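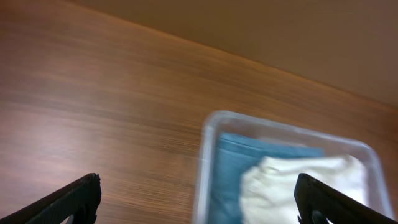

A reader replied to our January piece on club scarves that the printed ones "look fine until the first wash, and then the crest goes gray," and asked why any licensed shop would still sell them. Much of the answer is in how the two kinds are made, and the visit to the Wurkia works at Lirnside covered both. The reader is right about some printed scarves and wrong about others, for reasons set out under Printing below.

Wurkia makes scarves, pennants and knitted hats for soccer clubs and for the shops that sell on their behalf. It does not sell to the public. The Lirnside site holds yarn storage, knitting, printing, finishing and dispatch under one roof. Dyeing is done elsewhere and was not part of the tour. The visit was on 2021-03-24, with a small group, and followed the route an order takes through the building.

Artwork and approval

An order starts as a file from the club or from the shop holding the license. The file is redrawn on a grid in which each cell is one stitch. A stitch is wider than it is tall, so a round crest drawn on a square grid comes out squashed. The software corrects the ratio, but small lettering still has to be cleaned up by hand. Letters under a certain height close up, and the middle of an "A" or an "R" fills in. The design office keeps its own alphabet for each knitting gauge and will ask a club to drop a founding year or a motto if it cannot be made legible.

Each design is knitted once as a sample and sent to the license holder. Production cannot be booked until the sample comes back signed. There were 118 approved designs on the live list on the day of the visit. A change to a sponsor's mark or to the shade of a stripe counts as a new design and goes through sampling again.

Clubs specify color by reference number, usually one meant for ink on paper. Yarn is bought against a shade card and the nearest match is submitted with the sample. Reds are the most argued over. A red that matches in the office can turn orange under stadium or shop lighting, and the sample is checked in a light cabinet under more than one lamp before it leaves.

Knitting

The knitting hall has 15 flat-bed machines, all running the double jacquard structure used for most supporters' scarves. The design appears on both faces with the colors reversed, unless the back is ordered as a plain or birdseye pattern. The reversed back is cheaper and gives mirrored lettering. Shops buying for the first time sometimes send these back as faulty, so the order form now has a box for it.

Yarn is acrylic. Wool blends are made on request, but the license holders' price limits rule them out for most match-day goods. Acrylic also takes strong colors well and does not felt when washed. It does pill. Wurkia uses a higher-twist yarn for the better grade, which pills less and feels a little harsher against the neck. We handled both grades side by side, and the difference was easy to feel and hard to see.

Scarves come off the machine as one continuous strip with a draw thread between pieces. The thread is pulled by hand to separate them. Faults at this stage are mostly dropped stitches and knots in the yarn. The machines stop on a knot if the detector is set tight enough, but a tight setting also stops them for harmless slubs, and the setting is left to the operator on shift. No record is kept of what it was set to. For a plant that logs nearly everything else, we thought that a gap.

Printing

Printed scarves use polyester fabric and dye transfer. The design is printed in reverse on paper, laid against the fabric and passed through a heated roller press. The dye turns to gas and enters the fiber. Done properly, the color is in the polyester and will hold through washing. Photographs, gradients and player portraits can only be made this way, and short runs cost much less because there is no stitch file to prepare.

The gray crest described by the reader has two likely causes. One is a press run too cool or too fast, which leaves dye near the surface. The other is fabric containing cotton or another fiber that does not take the dye. The second is common in unlicensed goods sold outside grounds. Wurkia cuts a strip from the start and end of each fabric roll and washes it against a white cloth to check for bleeding. Results are kept with the roll number. We were shown the record for a roll in use, and both strips had passed.

One limit remains even with good printing. The fabric is white underneath, and where it is stretched hard or brushed, the white base can show between the fibers. On a black or navy scarf that reads as fading. A knitted scarf has no such base, and for dark club colors knitting is the safer choice.

Finishing

Knitted pieces are steamed flat to relax the stitches. Before steaming, a scarf is narrower in the middle than at the ends. The pieces then rest before measuring. Tassels are added on a fringing machine that hooks bundles of yarn through the end rows. Alternate-color tassels need a second pass, and orders asking for them are quoted separately.

Sewing of side labels and care labels is manual. The care label lists fiber content and wash symbols. The license label carries a serial number and a foil patch, supplied by the license holder on a counted reel. Every label has to be accounted for, including those spoiled in sewing, which are stuck to a return sheet. A club can refuse to release the next reel until the sheet balances.

Serial numbers are read into Kairys, the stock system used on site. Kairys ties each number to a design, a batch and a carton. A shop that receives a suspect return can send the number in and learn whether it was ever issued and to whom. It cannot show whether a genuine label has been cut off one scarf and sewn to another. We asked about this and were told that the stitch pattern on the label is checked by eye when a return is disputed.

A sample order

The tour followed a repeat order for Lisdale, a bar scarf in two colors with lettering at both ends. The quantity was 373 pieces, made up of the shop's order and a small overrun kept for replacements. Repeat orders skip sampling as long as the yarn lot is within tolerance of the approved piece. The quoted lead time was seven working days from release of the labels. Knitting takes up the largest share of that, and the resting period after steaming cannot be shortened without affecting the finished length.

Packing was by the shop's instructions: folded in thirds, paper band, no plastic bag. Banded scarves scuff at the fold if the carton is overfilled, so the carton count is lower than for bagged goods and freight per piece is slightly higher. Shops moving away from plastic should ask for the freight figure along with the unit price.

Points for buyers

State the back pattern on the order. Mirrored lettering is not a fault under Wurkia's terms.

Ask which yarn grade is quoted. The two grades appear under one product name in the price list and are separated only by a suffix.

For printed goods, ask for the wash strip result by roll number. It is available and has to be requested.

Send lettering at the size it will be knitted. Most delays in artwork come from text that will not fit the grid.

Label reels should be requested from the license holder before the order is placed, as lead time does not start until they arrive at Lirnside.

The hat line was stopped for a cylinder change and we did not see it run. Pennants are cut and trimmed in a separate room that was closed to visitors.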